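Can a robot arm handle unpacking and putting away yet, or am I dreaming?

Posted by Girish Shakya

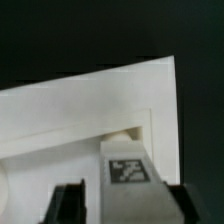 I run a small parts room for a repair shop, and about half my day is taking stuff out of white cartons and trays and putting it where it belongs. Mostly light things, boxy or round, nothing fancy. My boss came back from a trade show in August all fired up about a Kellus arm and wants to know if it could take over the boring part. The quote was $3374 before the gripper. I've never programmed anything harder than a thermostat – so is this realistic for a normal person, or do we wait a few years?

Jadwiga Domański

We've had one on a bench since spring, so I can tell you how it's gone for us. Square stuff with flat sides, great! You stick a printed marker on it (the black and white square kind), the arm works out where the block is and which way it's turned, and the fingers close on both sides. One Thursday I wrote it all down: 282 picks, 23 of them I had to fix by hand. Round things were most of those 23, and the rest were pieces jammed up against the wall of the tray where the fingers had no room.

White on white gave us grief too. We put a cheap lamp off to one side and that helped more than any setting I changed. Figure on a couple of weekends to set it up, and more than that if your trays aren't always in the same spot – ours slid around until I screwed down a stop. At home I wouldn't bother. Mine can't fold a towel and I have tried.

Zlatko Pavlović

no. get a teenager

Parvathi Krishnan

I'd ask for a trial before you pay anything. Krasniqi let us keep a demo arm for 39 days and we ran our own parts on it, and we sent it back because changing over between part sizes ate up all the time we saved. Your mix might be kinder. Do you get the same cartons every week? If yes, I'd say go for it on just that one job and keep doing the odd shapes yourself. Also ask what replacement fingers cost, we forgot to.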